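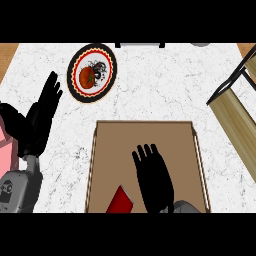

Eimear Tierney
Staff writer, workplace and technology

At nine in the morning the training room at Brarmont is already warm. Kratochvíl has run the kitchen floor of this catering company in Weltodville for 12 years, and since February he has a second job there. He prepares the tasks for the two-armed robot that will clear and sort tables after the lunch service.

Most of this work is done in simulation. On his screen there is a marble table, a plate with a tomato on it, a brown tray and a red book, and the two black hands of the robot reach in over them. "I choose what is on the table," he says. "The software people wanted cubes. I told them that our guests do not leave cubes."

A book on a tray is a thing he has met many times. Guests forget them, and a new worker often carries them to the dish room together with the plates. "A person makes this mistake one time and then he remembers. For the machine I must write it down, with all the small cases, and this is slow."

I asked him what the plan means for his team. Three people clear tables at Brarmont today. The company has promised to keep all of them, and one, Drullik, has already moved to the training room for half of her shift. She checks the simulated runs and marks the ones where a hand goes to the wrong object.

"My back is better," Drullik says. "But I miss the noise. In the dining room I talk with everybody, and here I talk with a screen." She also thinks that the pay should change. She is teaching now, she says, and her contract still says cleaning.

Kratochvíl agrees with her and has brought it to the management, so far without an answer. He is less worried about losing jobs than about losing the habit of looking. "When you clear a table, you see who did not eat. You see that the soup was too salty. The robot can bring me the plate, but who will tell me about the soup?"

For this he has asked that one person stays in the dining room during every lunch – also after the robot starts. The management has accepted it for the first three months.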